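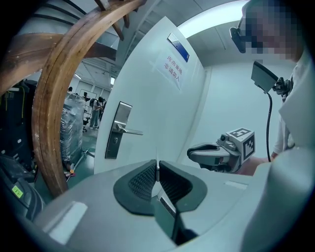
Which side of a lever handle set should be treated as the reference side when the hardware schedule is written?

The outside face, meaning the face from which the key is used. For a storeroom this is normally the corridor side. Hand and swing are both read from there, and every later entry in the schedule assumes it.

Unit 4. Storeroom doors: lever sets, cylinders and door notices
Interior Hardware and Fittings, handout revised July 11, 2025
Course instructor: Hilkka Aaltonen. Workshop: Siiri Juntunen.

4.1 Lever on backplate

A lever on a tall backplate covers the spindle hole and the cylinder hole with a single part. A lever on a rose needs a second, separate cover for the cylinder. The backplate is preferred on replacement work, where the door face often carries marks from an older set. Its drawback is that the distance between the lever axis and the cylinder axis is fixed by the plate, so plate and lock case must be ordered to the same dimension. Mixed orders are the most common error in the February submissions.

The Pudley plate used in the workshop is brushed stainless steel with the grain running vertically. Clean along the grain. Do not use chloride-based cleaners or steel wool.

4.2 Cylinder position

In the sets covered by this course the cylinder sits below the lever. Check three things before fixing:

Cylinder length against door thickness plus both plates. The cylinder should finish flush or nearly flush on the outside face.
Key clearance under the lever, tested with the lever fully depressed and a key ring attached.
Cam position with the key removed. A cam left off its rest position will bind when the cylinder is withdrawn.

4.3 Storeroom function

A storeroom function lock keeps the outside lever inactive at all times. Entry is by key and the inside lever always retracts the latch. Do not confuse it with the classroom function, where the outside lever can be left unlocked by key. The Auer and Didard cases in the sample cabinet look alike from the edge; read the stamp on the case before recording the function. The lever and plate alone do not tell you which function is fitted.

4.4 Signs and notices

Two kinds of marking are found on storeroom doors and they are scheduled separately.

A room sign identifies the room. It is a permanent item and belongs in the sign schedule with its size, colors and fixing method.

A notice states a rule. The Chinese wording 库房重地 / 非请勿入 is a standard pair: the first line marks the storeroom as an important area, the second forbids entry without invitation. Record the wording in the original language, followed by a translation. Line breaks are kept as found.

Paper notices are recorded but not specified. Where a rule is meant to stay in force, replace the paper with a rigid plate fixed with Stasex pads. Leave the pads under load for 28 hours before the plate is handled. Neither sign nor notice may overlap the backplate or the sweep of the lever.

4.5 Workshop task

Work in pairs. Fit one lever set to the practice door, then complete one schedule line covering hand, function, plate, cylinder and markings. Time allowed is 90 minutes. Tighten the through bolts by hand; a powered driver will bow the plate and the lever will not return. Check lever return at the end of the session and again after 200 operations on the cycling jig.

Submit the schedule line on the printed form. Dimensions in millimeters, finishes written out in full, no catalog abbreviations. Forms without a stated reference side will be returned unmarked.

Reading for Unit 5: door closers, sections 1 and 2 only.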